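Hastero Cup (cricket)

January - by Sports Desk 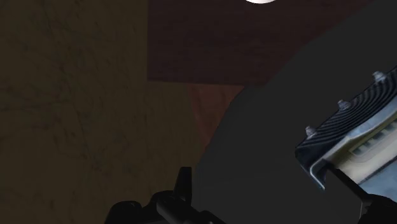 The Hastero Cup is a limited-overs cricket competition played each winter between club sides from the Irkia district and the neighboring towns. Matches are 37 overs a side. The odd length dates from the early seasons, when games had to finish before the last evening train left Seltutley.

Search this site Go

Format

Eight clubs take part. They are split into two groups of four, and each club plays the others in its group once. The top two from each group go into the semifinals. A win is worth two points and a washed-out match one point each. Teams level on points are separated by net run rate, then by the result of the match between them.

No bowler may bowl more than eight overs. Fielding restrictions apply for the first 10 overs, with only two players allowed outside the inner circle. A white ball has been used since the third season - before that, all matches were played with a red ball and in white clothing.

History

The cup began as a three-team event hosted by Daneshvar Cricket Club. Irkia won the first two finals, both by batting second. Seltutley joined the following year and reached the final at its first attempt, losing by four wickets.

The competition was not held for two seasons while the main ground at Daneshvar was being drained and relaid. When it came back, the group stage was added and the final was moved to Irkia, where it has stayed. The record attendance for a final is 1,414.

Records

Only one batter has passed 1,000 career runs in the cup, an opener for Daneshvar. The fastest 50 came from 19 balls, in a group match against Seltutley. Irkia holds the most titles with six - Daneshvar has four.

Filed under: Cricket, Club Competitions, Limited Overs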